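# Sorting what is left over: a talk with the repair shop at Flisdale

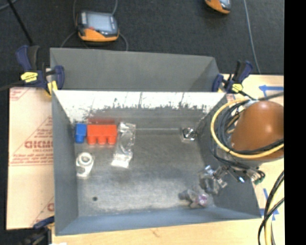
*A metal bin with plastic pieces in it, on a wooden tabletop.*

The owner of the toy repair shop in Flisdale prefers that I do not print her name. "The customers know me by the shop," she says, "and this is enough for me." She makes tea in the back room and moves a box of doll shoes so I can sit.

She opened in May, after many years as a bookkeeper at Dhillon, and at first she repaired only prams and pedal cars. The small things came later, when the school in Drorthorpe closed its playroom and gave her 1,000 loose parts. "I said yes on the telephone, and then I saw the truck," she tells me.

I ask her what breaks the most. She answers without thinking: wheels. After wheels come the clips of train couplings, and the battery doors, which do not break but disappear. "Parents tell me the dog ate it — maybe he did."

A simple repair costs five dollars and she has not changed the price. For a missing part she writes first to Gritance, a supplier which still keeps old moulds, but the smallest order there is 100 pieces. "So I have ninety-nine grey axles in my cupboard. If your neighbour needs a grey axle, please send him."

Her favourite work was a music box in the colour of butter, brought by a man who wanted it for his granddaughter. It took two months, because the comb had lost a tooth. She did not enjoy to give it back.

Does she teach other people? Sometimes, on the evenings when the shop is closed. She asks them to bring their own screwdriver and something they are not afraid to ruin.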